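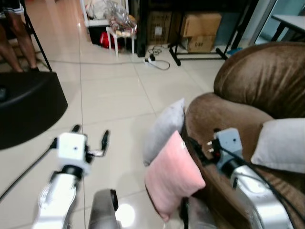

Call for Participants: Indoor Air and Sleep in Rented Homes

Study reference: 471
Posted: Wednesday, September 2, 2026

Biltidier is recruiting adult tenants for a study of bedroom ventilation and sleep quality. Enrollment is open until all places are filled. Fieldwork ends in December.

Purpose

The study measures carbon dioxide, relative humidity and air temperature in occupied bedrooms overnight and compares the readings with sleep diaries kept by the occupants. Earlier work by the same group covered owner-occupied houses only. Rented apartments differ in window type, heating control and the tenant's freedom to make changes, and they are treated here as a separate group.

Who can take part

Applicants must be 18 or older, rent their home in the Narnuvholm or Pillai districts, and have lived at the current address for at least six months. The bedroom must have at least one window that opens. Shared bedrooms are accepted if both occupants consent in writing.

Applicants cannot be enrolled if they work night shifts, use a breathing device during sleep, or expect to be away from home for more than two nights during the measurement period. Homes with building work planned in the same period are also excluded. Pets are permitted and should be listed on the form.

What participation involves

Each household is measured for 29 consecutive nights. A field technician makes two visits, one to install the equipment and one to collect it. Each visit takes under an hour. An adult member of the household must be present.

The equipment consists of a sensor unit placed on a shelf or nightstand and a contact switch attached to the window with removable adhesive. The sensor unit runs from a wall outlet and must stay plugged in. It does not record sound or video. Readings are stored on the unit and copied at the second visit; no internet connection is needed.

Participants complete a paper diary each morning. Entries cover time to bed, time of waking, number of times awake, window position and bedroom door position. In the second half of the period, households are assigned by lot to either keep their usual habits or follow a written ventilation schedule.

Payment

Households completing the full period receive $535, paid by bank transfer after the equipment is returned. Households that withdraw early are paid for the nights completed. No reason for withdrawal is required.

Data handling

Names and addresses are kept apart from measurement data and deleted at the close of the study. Results are published in grouped form. Landlords are not informed of participation and do not receive readings. Participants may request a copy of their own data.

How to apply

Request form K-2 from the study office at Biltidier, Ketach Building, ground floor, in person or by mail. Completed forms are reviewed in order of receipt by Joyce Muriithi, study coordinator. Questions on equipment should be addressed to Bakari Mosoti, field measurements. Principal investigator: Willy Jacobs.

Forms without a signature will be returned.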